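Skustell Breakfast Tray, cream, with bear print

In stock. Ships in 2 days. Up to 4 per order.

Small cream plastic tray for toast, a snack, a mug and a cookie, whatever. Rounded corners, raised rim all the way round so crumbs stay put. Lettering in one corner, bear in the other. Kids like it, plenty of grown ups order it too.

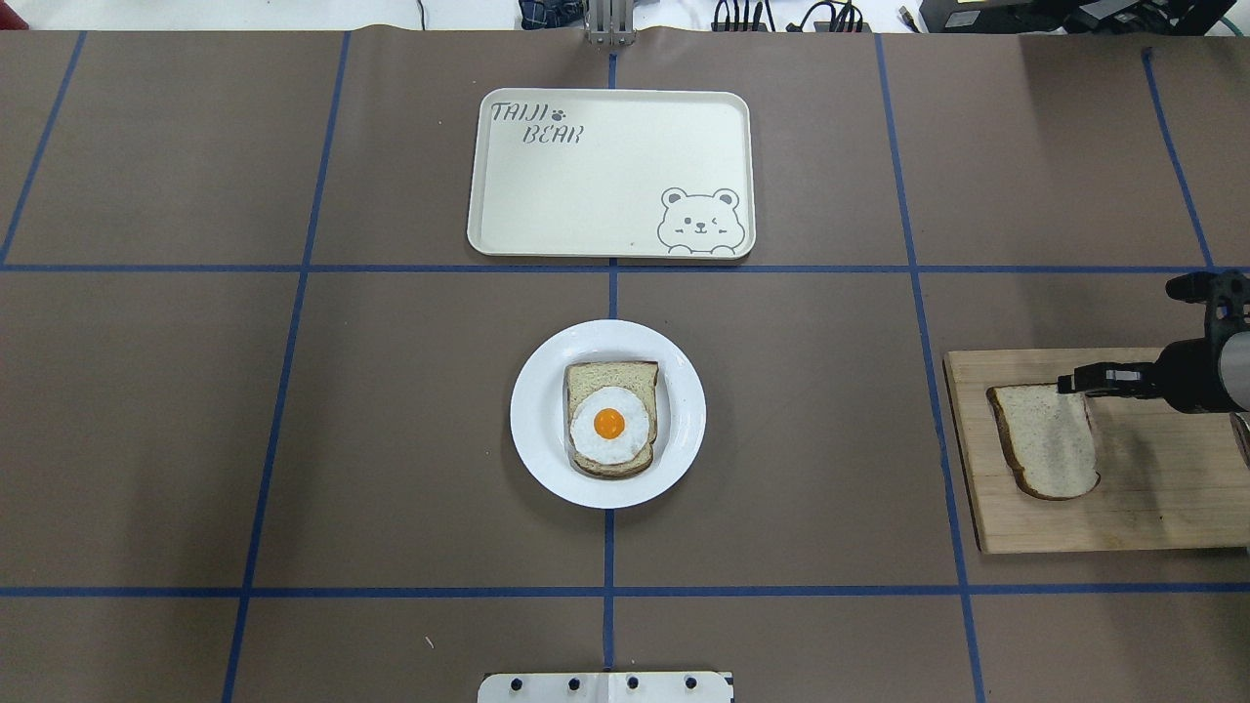
Cream tray with TAIJI BEAR lettering, egg on toast on a round white plate. Plate and food not included.

What you get
1 tray, cream. Flat packed in paper, no plastic bag. Plate sold seperately, see below.

Goes with
Yáñez round plate, white ceramic. Wide flat rim, shallow well, takes one slice of toast with an egg on top and leaves room to get a fork in. Sold singly or in a set of 4.
Ivdale napkins, pack of 20. Plain, no print.

Care
Warm water, dish soap, soft sponge. No scouring pads on the printed side, the lines are thin and they will scratch. Not for the microwave. Not for the oven either (yes we get asked). Dry before stacking or they stick together.

Storage
Trays stack. Stand them on end in a cabinet if shelf space is tight, the rim takes up hardly any room. Plates on a separate shelf pls, don't pile ceramic on the print.

Turn it whichever way suits the table. Long side toward you for a plate and cup side by side, short side toward you when the table is crowded. 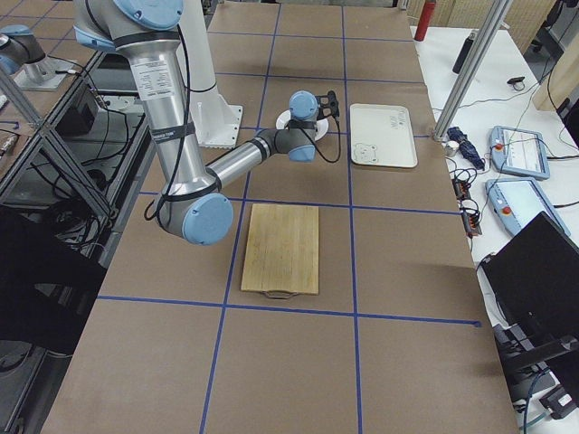 Ordering
Item no. 187. One color only for now. More cream coming in February, other colors not confirmed, please dont email about blue.

Returns
Unused, in the original paper. Chipped or cracked on arrival, send a photo and we replace it. Flutbridge pays return postage on damaged items only.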